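Ticket: simulated test flat, robot stops at the bedroom doorway
Opened by: Kavinda Marikar, Natwood
Assigned to: Heikki Peltonen, Dronoro
Priority: normal
Status: waiting for customer

Kavinda Marikar, March 23, 2019
Hello Heikki. Since the last update of the simulator our tidying robot does not go through the open door. It stops and asks for an operator. On the morning shift we had 82 such requests, before the update it was 7 in a whole shift. I restarted the scene and loaded the older map, with no change.

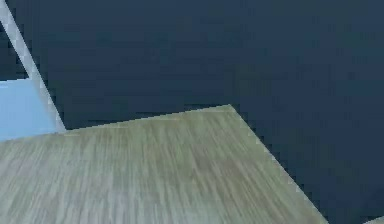 I should explain why it matters for us. Merja Nurmi and Đạt Hứa were moved from cleaning rounds to operator desks, and each of them now answers requests for 30 robots. When one request comes after another they cannot take their break together — one must always stay at the screen. Merja also asks if the alarm sound can be made lower.

Heikki Peltonen
Thank you for the clear report. Does the stop come on the wood-grain side or after the change of colour? Please attach one still where the limit of the wood grain is visible.

Kavinda Marikar
It comes on the wood-grain side, always. Still attached.

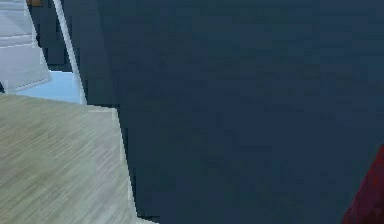 Wood grain, light blue patch behind it, dark blue surface at the right.

Heikki Peltonen
I compared it with the Koivisto map. In the new version the light blue area has no floor type, so the planner treats it as forbidden. Please open the floor table, set the type to "indoor" and save. Do not change the height values.

Kavinda Marikar
Done. The first run passed the door. Then I started the long test from the side of the room with the blue bench.

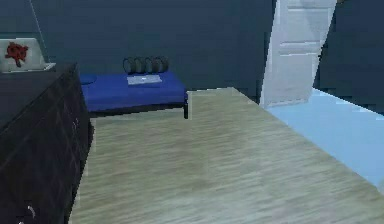 Result after 3,000 steps: no request at the door. One request came near the dark cabinet, but Đạt says this one is old and he knows how to answer it.

Two questions stay open. Can operators get the right to edit the floor table themselves? Tapio Manninen, our shift lead, would like it, but he wants a short training first. And the alarm sound, please.

Heikki Peltonen
The sound is under Desk settings, each operator can set their own. For the edit right I need a written request from Tapio. I keep the ticket open until I have it.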